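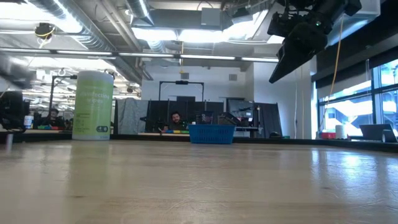 Voltámos em agosto à política de preensão treinada no Tarkis. A primeira versão, com 300 demonstrações, ficava em 69 % de sucesso na tarefa do cesto. Juntámos os episódios antigos do Skaka, num total de 1.573, e o valor quase não mexeu.

O ganho veio da reponderação: amostragem por fase da trajetória, com peso 2 nos instantes anteriores ao fecho da garra. A perda de validação subiu ligeiramente e o sucesso também, o que confirma a fraca correlação entre as duas medidas.

Falta repetir com o codificador Andetti congelado e com os reflexos do tampo ao fim da tarde.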